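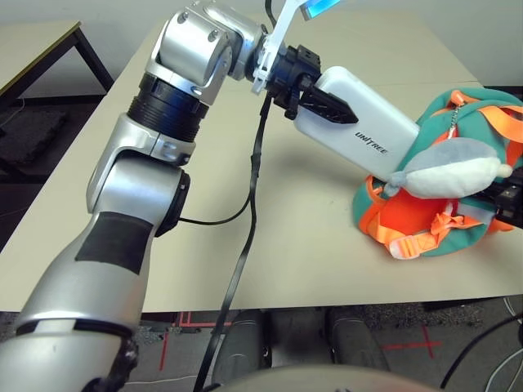

Thitima Luangrath wants to know if you can really do a week on the night bus to Umen with one small bag, or if I'm secretly checking a suitcase every time. One small bag, I promise! It goes under the seat in front of me and my feet go on top of it. I get some version of her question so often that I finally put all my answers on one page.

How big is your bag?
Small enough that I can pick it up with one hand while holding a coffee in the other. I've had the same Drarach daypack for years and the zipper is starting to go, so don't ask me where to buy one, they changed the shape and I don't like the new one. Anything that fits under a bus seat will work. Go sit on a bus and look before you spend money.

What do you pack for clothes?
For 7 nights I take three shirts, two pairs of pants (I'm wearing one of them), a sweater, and enough underwear to get me to a sink. The sweater doubles as a pillow. I used to bring an inflatable neck pillow and I left it at the Widus rest stop, and then I slept better without it, so there you go.

Do you do laundry on the road?
Yes, in the sink, with whatever soap is there. Roll the wet shirt in a towel and stand on it, which gets most of the water out, then hang it near a window. Jeans are hopeless for this. I know everybody loves their jeans.

What about food?
I bring too much food. Peanuts, crackers, an orange, and a sandwich I plan to save for midnight and eat before we've left the station. Please skip the tuna. The whole bus will know.

How do you keep your phone going all night?
Some of the newer buses have outlets by the seat, and about half the time I end up with a dead one, so I bring my own power and don't count on the bus.
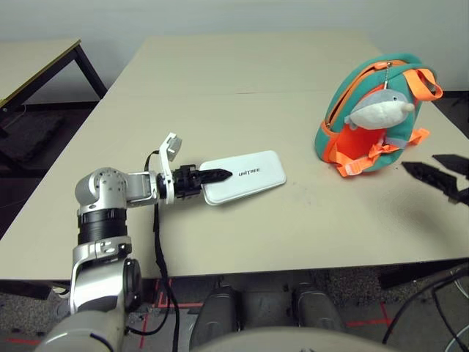 I charge everything the evening before, and I leave the charger on top of my shoes so I can't walk out without it. Once I'm on board I switch to airplane mode and turn the brightness way down. Download your shows at home too, because there's no signal at all through the hills after Widus and you'll be staring at a spinning circle until the sun comes up.

If part of your trip is by plane, keep your power bank in the bag that stays with you. Spare batteries aren't supposed to go in checked luggage, and airlines have their own extra rules about size and where you can use one, so look yours up before you go.

Where does everything go in the bag?
Stuff I won't touch until I arrive goes in the bottom. Stuff I'll want at 3 a.m. goes on top: water, earplugs, tissues, a snack, the charger and its cord. I keep the little things in a separate pouch so I can find them by feel. Digging through a backpack with your phone flashlight while a stranger sighs at you is no fun (I've been on both sides of it).

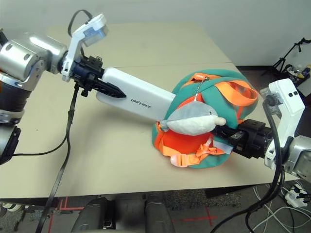 Mei-kuen Hsieh wrote to tell me I've got it backward, and that the night things should ride in your jacket pockets so the bag never gets opened at all. I tried it on the last trip and it was pretty great until I fell asleep on my keys. If you have a jacket with good deep pockets, go for it. Mine has one that zips and one with a hole.

Which seat should I book?
Left side, a few rows back from the driver, window. You get something to lean on and you're away from the bathroom. On the Umen route I've had seat 263, which makes no sense on a bus that size, but the Hsu line numbers them by coach and then by seat, so check the last digits on your ticket and ignore the rest.

Is it safe to sleep?
I do. Wallet in a front pocket, bag strap around one ankle, alarm set a little before the stop. The alarm matters more than the strap. I once woke up two towns too far and had to wait for the morning bus back with nothing left to eat but the orange.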